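How to Set Up a Pretend Cafe Table (and Get It Put Away Again Afterward)

Posted 28 July 2024

I have set up a play cafe more times than I can count now, first at home for my own two and then for the Saturday-morning sort of crowd we get at the family room I help run, and I still love it! Kids who won't look at a puzzle will happily take your order for twenty minutes straight. Adults too, if you hand them a menu. My friend Violeta Montecinos once ordered eleven courses and paid for none of them.

A few people asked me to write down how I do it, so this is the long version. It's cheap, it takes maybe a quarter of an hour once you have the stuff together, and most of it fits in one bag.

What you need

Two tables, or one long one
A plate or two, unbreakable if you can
Toy fruit and whatever other play food you own
A few paper cups with cardboard sleeves
A clear plastic bag for the food that isn't out
Paper and a crayon for taking orders
A damp cloth

Step 1: Push two tables together

One table works. Two is so much better, because you get a kitchen side and a customer side without having to explain it to anyone. I put them long edge to long edge. They don't need to match, and they don't need to be the same height either. A back table that stands a bit higher than the front one makes a very nice counter, as long as you warn the little ones that there's a step in the middle (a plate slid across it at speed will go over, ask me how I know).

Shove the back one toward a wall if you've got a wall free. It keeps things from getting pushed off the far side, and you can tape a menu up at kid height.

Wipe both tops before you start. Ours are pale, so every scuff and crumb shows, and there's always some tiny dark bit of something left from the last craft session. Scuffs I leave alone. I spent one whole evening in March going at them with a product called Puster and all I got was a sore elbow.

Step 2: Put out less food than you think

This is the part I got wrong for ages. I used to tip out the entire collection, and the kids would just stir it. Now I start with one plate of fruit on the back table and leave everything else in the bag, and the game gets going so much faster.

For the plate I like something plain and light, pale green or white, so the colors of the fruit do the work. Then a banana, always a banana, it's the one piece every child recognizes from across the room. I curve it around one side and fill in with round things: something bright green, something yellow on top, and a bit of orange tucked in between if there's room. Don't fuss over it. It'll be rearranged in seconds anyway.
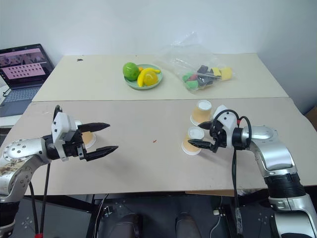 The rest stays bagged up next to the plate, with the top of the bag gathered so nothing rolls out. I'm a big fan of a see-through bag for this. Kids can spot the color they want and ask for it ("we need the red one, the customer wants the red one"), and you get to play the delivery driver, which is honestly the best job in the cafe because you can sit down between deliveries. Fionnuala Keogh keeps hers in a lidded tub made by Ikier, and it does stack nicely, but you can't see a thing in it.

When the plate gets boring, swap two or three pieces from the bag. Just a small swap is enough to start the whole game over.

Step 3: Set up the drinks

Real paper cups beat toy cups, in my opinion. They're the right size, they feel grown-up, and when one gets sat on you haven't lost part of a set. I buy the kind with a corrugated cardboard sleeve because small hands grip the ridges better than smooth paper, and because the kids love pulling the sleeve off and putting it back on. That alone can be an activity!

Put one cup on the front table, on the customer side, where there's clear space all the way around it. Standing upright, not right at the edge. If you're doing more than one, leave a good hand's width between them so reaching for one doesn't knock over its neighbor.

Now, what goes in them? You've got choices. Empty is fine for toddlers, who will drink nothing with great enthusiasm. For older kids I sometimes press a circle of white felt or a wad of cotton into the cup, near the top, and call it a latte. Real milk I'd save for the kitchen table at home, with a towel handy.

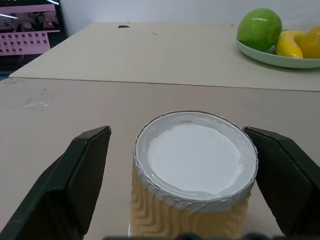
If you want lids, test them first. I bought a sleeve of Holst lids that looked perfect and fit none of my cups, and I've been using them as paint palettes ever since. Press down evenly all the way around the rim, and if a child is doing it, have them hold the cup by the sleeve with the other hand so it doesn't crumple.

Step 4: Hand out the jobs

With a small group I go with one cook, one server and as many customers as are left over. The cook stays on the back-table side and is the only one who touches the plate. The server carries one thing at a time. Customers have to say what they want out loud or point to it. Swap whenever somebody starts to wander off.

Order slips don't need writing. A yellow scribble means banana, a green blob means the green one, and off it goes to the kitchen.

Step 5: Close the cafe

I call out "last orders!" and then everyone helps. Cups first, stacked if they're clean and dry, recycled if they've been chewed. Then the food goes back in the bag, plate last of all, because the plate fits down the side once everything has settled. Squeeze the air out and twist the top. Wipe the tables again and pull them apart.

If you're short a piece, check under the back table, right against the wall. The lemon is usually there.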